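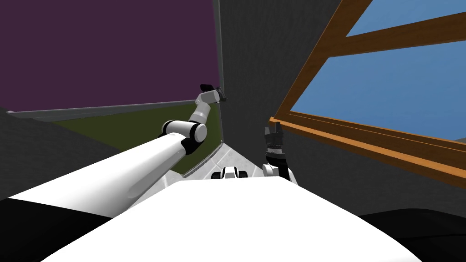
The Brakelside office wrote back to say that the damp in the reading room had been present since the first lease and that no earlier survey had recommended treatment. The letter was received before nine and entered in the correspondence book.

The trust cannot accept this account in full. The 1,328 bound volumes transferred from Brandão were inspected on arrival and found to be sound. Of these, 300 now stand on the north shelves, where the paper has begun to ripple. It was resolved this morning to move the first 100 to the upper store — the atlases first, then the parish registers.
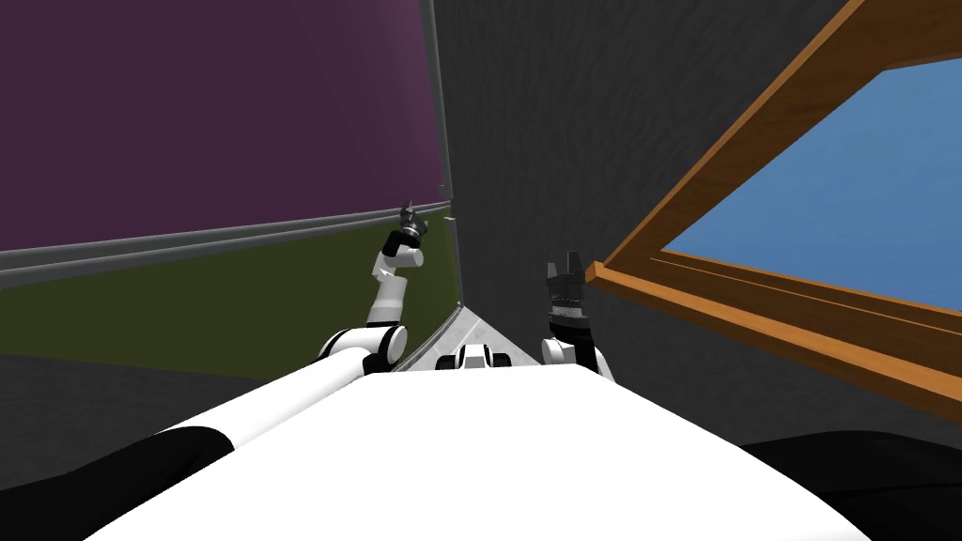
Upper level, November.

The upper store is to be kept at an even temperature, and the door is to remain closed outside working hours. A request for 6 additional crates was sent to Skelluline before noon. Their reply is awaited. Plumamum has offered blotting paper at last year's price, and the offer was accepted in writing.

Readers will be admitted by appointment until the end of the month. A notice to that effect was drafted in the afternoon and returned once for correction, the opening hours having been given wrongly. The lease will be examined again tomorrow, with particular attention to the clause on exterior walls.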